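Ticket 3: Label printer drops off the network after idle period
Product: Zovora print server, site Bragança
Opened: Mar 24, 2018
Status: Closed, workaround in place
Component: Network / power saving

Summary

The label printer on the Trultano packing line stops answering after a spell without jobs. Jobs sent from the Paltimano stock system stay in the queue as "sending". The printer's own panel shows "Ready" throughout. Turning the printer off and on clears the fault until the next idle period.

Environment

Print server on the current stable release. Printer connected by cable to the 18-port switch in the store room. Address assigned by the router, lease time left at default. Stock system sends raw jobs, no driver in between. Wireless on the printer is switched off.

First checks

Cable replaced with a known good one. No change.
Printer moved to a different port on the same switch. No change.
Test page from the panel prints correctly, so the print head and the label stock are ruled out.
Ping from the server gets no reply while the fault is present. Ping from a laptop on the same switch gets no reply either. The server is therefore not the cause.
Link light on the switch port stays lit but drops to the slower speed colour when the fault starts.

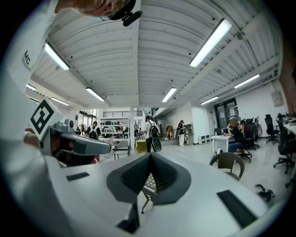 The last item suggested power saving. When the printer has been idle for nine minutes it lowers its link speed to save power and is supposed to return to full speed when traffic arrives. The switch has its own energy saving setting, which was on for all ports. With both ends trying to save power, the link came back up at the lower speed but passed no traffic.

Tests on the switch

Test A: energy saving off on the printer's port only, printer setting unchanged. Fault returned after the second idle period.
Test B: energy saving on at the switch, off at the printer. Fault did not appear during the afternoon. It came back overnight.
Test C: off at both ends. No fault overnight, or during the following working day.

Test B was first recorded as a pass and the ticket was marked as solved. It was reopened the next morning when the queue was found full. The printer menu had gone back to its default after a restart: the setting has to be saved from the "Store" screen, and leaving the menu with the back key discards it. The entry for test B should be read with that in mind. It was not repeated.

Queue behaviour

A separate problem was found while clearing the backlog. The server retries a stuck job every 500 ms with no upper limit. When the printer comes back, it can receive the same label more than once. Duplicate labels had been reported in February under another ticket and put down to operator error. That ticket has been linked to this one.

The retry delay has been raised and a limit of three attempts set in the queue settings. After the third attempt the job is held and has to be released by hand. The stock system does not show held jobs, so the queue page on the server must be checked at the start of each shift until the next release.
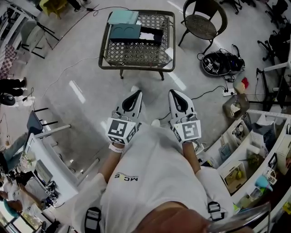
Can the printer keep its automatic address, or does it need a fixed one?

A reserved address in the router is enough. The printer can stay on automatic, and the reservation makes sure it gets the same address after a restart. Setting a fixed address in the printer menu also works, but it is lost if the printer is reset to factory defaults.

Changes made

Energy saving off on the printer and saved from the "Store" screen.
Energy saving off on the switch port. Other ports left as they were.
Address reserved in the router.
Retry limit and delay changed on the server.

Still open

Printer firmware is one version behind. The release notes mention link handling but give no detail. Update to be done outside packing hours, with the settings printed out beforehand. Held jobs not being visible in the stock system has been raised as a separate request.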